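The winter the river took Yorath

Quick one tonight, it's late and I have work Thursday. But I've been meaning to get this down before I lose the notes again (they're on the backs of envelopes, mostly).

So. Yorath. If you drive the valley road now you go straight past it. A pull-off, a bit of wall, some sycamores. There used to be a town there. Small one. Mill, chapel, two rows of houses, a bridge everybody complained about. The parish book I've been working through gives 1574 people the year before the flood, which surprised me, I'd always pictured maybe half that.

The flood came in November. Not out of nowhere either. It had been raining since the end of the harvest and the ground up at Modden was already full, the farmers there had been moaning about it for weeks in letters. One of them wrote that his lower field was "fit only for ducks." Nice line. He lost the field and the barn too.

What I grew up hearing was that the dam at Zernum broke and a wall of water came down in the night. Great story. My grandfather told it with his arms. Except the dam held. I've now read the inspection report twice and it's dull and very clear, the dam was sound, some stone missing from the spillway and that's about it. Water came over the top for most of a day but the thing stood there and it stood for decades after.

The trouble was the bridge. Low arches, narrow ones, built on the cheap. Timber from the Stumico yard had been stacked right down by the bank and when the river got up it just lifted the lot and carried it down. Jammed in the arches. So now you've got a dam after all, just in the wrong place, right in the middle of town with houses both sides.

It went sometime after 4 in the morning. The chapel clock stopped, everybody quotes the clock, but there are two different times given for it so I don't put much weight on that.

Numbers. The stone by the pull-off says 92 dead. The burial register I can get to 84, and I've been over it with a ruler under every line. That leaves 8. Heledd Parri, who did the first decent transcription of the register and has been very patient with my emails, thinks those 8 were lodgers at the mill house, men who came in for the season and weren't on anybody's books. She found a wage list with eight names on it that never turn up again anywhere. Not proof. But I went through the later wage lists for the whole valley hoping to catch one of them alive and well someplace and didn't get a single one.

I'd love to see those names on the stone. I've written a letter about it. We'll see.

The other bit I keep coming back to is the money. A relief fund got going within the week, collections in all the churches, a concert, the usual. And it did well. The ledger closes at 3524 pounds, which was real money. Then you look at where it went. A big chunk to the bridge. Another chunk to the timber yard for "loss of stock", and yes that is the same stock that blocked the arches. I read that line out loud to my husband and he just said "well of course."

Families got paid by the head, but only if the man of the house had died. If you'd lost your wife, or your mother, or kids, you got blankets and a coal ticket. There's a letter from a woman who'd lost her sister and was now raising her sister's three as well as her own, asking could she have somthing toward shoes. Someone has written "refer back" across the corner. I can't find what it got refered back to. I've looked, believe me.

And then people left. That's the part the stone skips. They rebuilt the bridge, higher, good wide arches, and the mill opened again for a few years, but no one wanted to sleep down there. Each list is shorter than the last. A good many went up the hill to Modden, which is why half of Modden has the same five last names. The chapel hung on the longest. Roof went eventually and the stone got carted off for other things – if you know where to look there's a carved windowsill in a pigpen wall up the lane.

Things I still want to chase:

The second clock time. Who wrote it down and when.

Whether anybody from the yard ever got asked about the timber under oath. There was an inquest, I know there was, I've seen the bill for the room. Haven't found the inquest.

A photo. There must be one of the old bridge. Everybody's got a box in the attic. If your people came from Yorath please go look in the box! Scans are fine, phone pics are fine, blurry is fine.

Also somebody emailed last month about a diary and I lost the message when I switched accounts. If that was you, I'm so sorry, please write again.

More when I get back up to the record office, probably not for a couple weeks, they've cut the hours again and parking is terrible. Going to bed. 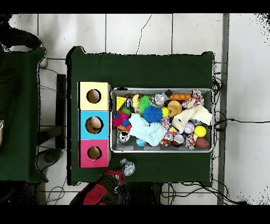 Shape sorter and a tray full of toys on the green cloth.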